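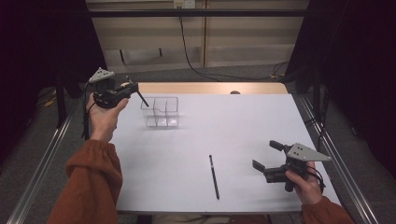 ## 4. First practice at the table

This section is for the pair of hand-held grippers after you have built both of them (section 2) and connected the cables (section 3). In our workshop we call the pair "Zirholm", and the same name is on the storage box. Please do the steps in the order they are written. The first time, plan 42 minutes.

### 4.1 Prepare the table

1. Cover the table top with white paper. One large sheet is better than several small ones, as the fingers can catch on a joint between two sheets.
2. Fix the paper with tape at the corners. Press out the folds with your flat hand.
3. Put the clear divided container on the left half of the paper. Leave enough space that you can come over its edge from the side.
4. Lay one thin object on the paper, at an angle. A pen or a paintbrush is good for a beginner. Do not start with coins or washers.

> **Note:** The clear plastic is hard to see against white paper. If you hit it often, put a strip of colored tape on its rim.

### 4.2 Hold the grippers

5. Close your sleeves at the wrist or roll them up. A wide sleeve can pull the cable.
6. Take one gripper in each hand. The plate with the small holes must stay free, so do not put your thumb on it.
7. Let each cable run down along your wrist with a little slack. Turn your hand fully to both sides. If the cable becomes tight, stop and make the loop bigger.
8. Open and close the fingers 14 times in the air, slowly, left and right separately. Both fingers should arrive in the middle together. If one is late, go back to 2.6 and set the joint again.

> **Caution:** The gap at the joint can pinch the skin. Keep the other hand away from it while you are closing the gripper.

### 4.3 Pick up the thin object

9. Raise the gripper that you do not need and keep it above the paper.
10. Bring the other gripper down with the fingers wide open, one on each side of the object.
11. Go down until the finger pads almost touch the paper. Do not press. Pressing bends the finger mounts, and the screws will become loose with time.
12. Close slowly and lift straight up. With a brush, grip the handle and leave the bristles alone.

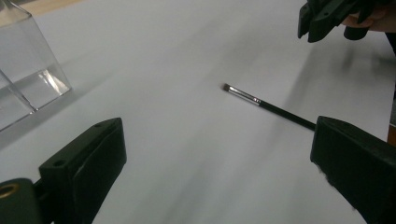

*Fig. 4-2. Brush flat on the paper, handle end at the right finger. The second gripper is held up.*

13. Carry the object to the container and lower it over the rim. Open the fingers only when the object is inside.
14. Repeat with the other hand. Change the angle of the object each time.

> **Note:** A brush or pen may roll when only one finger touches it. In this case open again and move your hand a little to the side. Do not chase the object over the paper.

### 4.4 After the practice

- Wipe the finger pads with a dry cloth. Dust and small fibers make them slippery.
- Check the two screws on each finger. Tighten by hand only.
- Change the pads after 200 picks, or earlier if the edges are damaged. Spare pads are in the Daza drawer.
- Write the number of picks in the Gekero notebook, also when the practice went badly.

The slack in step 7 was proposed by Gisela Benítez after the February build evening. For questions about the joint setting please write to Celeste Lucero.

*Edley workshop, revised April 2019*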